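Open Day at the Tolen Hall: Laundry, Grippers and Many Questions

2018-11-10, by Skye Laing
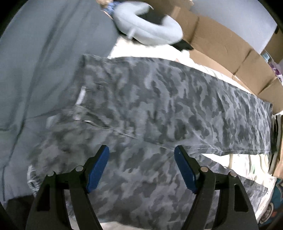 Our members' visit to Tavent in Lallisthorpe was planned already in September, and I am glad that so many of you could come. The company counted 268 guests in one afternoon, and the line for the hand-held grippers was the longest of all. With this tool a person does the housework and the robot learns later from the recordings. The task of the day was folding clothes on a bed. Camouflage pants are a difficult case, as Ms. Sutherland from the training team explained to us, because the blotches in light and dark grey can look like creases, and one leg may lie straight while the other is folded down, so the two blue finger pads must find the right edge of the cloth. I tried it myself with a shirt and needed a very long time.

After the coffee we saw the robot arm, which works from 3207 recorded folds. It folded a towel quite well and then stopped in the middle of the second one. The team restarted it and answered our questions with much patience. I liked this part best.

The slides will be sent to all members who left their address at the desk. If you did not, please write to me. The next visit is limited to 131 places, so register early.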